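Two arms, one table and a lot of tidying up
February 10, 2019

We've finally got both arms going at the Fondow workshop! After 54 evenings of crimping, swearing and re-crimping, our home-built tidying robot (we call it Kalla) now has a left and a right that listen to the same program. 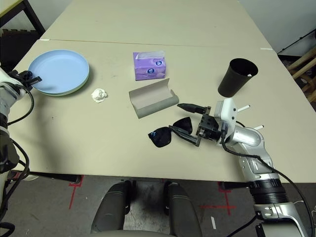

Kalla at the table, with the sunglasses and their case between the arms.

The job we've set it is dull on purpose: sunglasses go in the case, bits and bobs get put away. I'd have started with blocks, but I was outvoted, and I must admit glasses are more fun to watch.

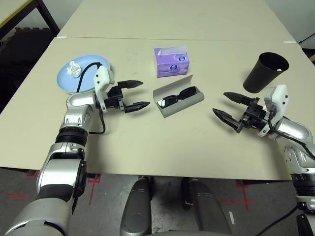 Both grippers open, sunglasses in the case.

We've spent 1,304 pounds so far, a good chunk of it on motors from Figueroa, and the rest on cable, screws and far too many biscuits.

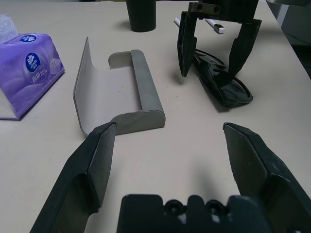

Can I build one of these in a normal garage?
Plenty of people could, as long as there's room for a solid table and you can keep everyone out of reach while the arms are moving.

Next up is pens, which roll about and drive me round the bend.

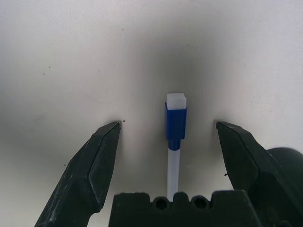 I want the grip a bit softer before April, when we take Kalla over to the Tistska open day. The left wrist still needs a new bearing too, so if you've got a spare one in a drawer, bring it along on club night and I'll put the kettle on.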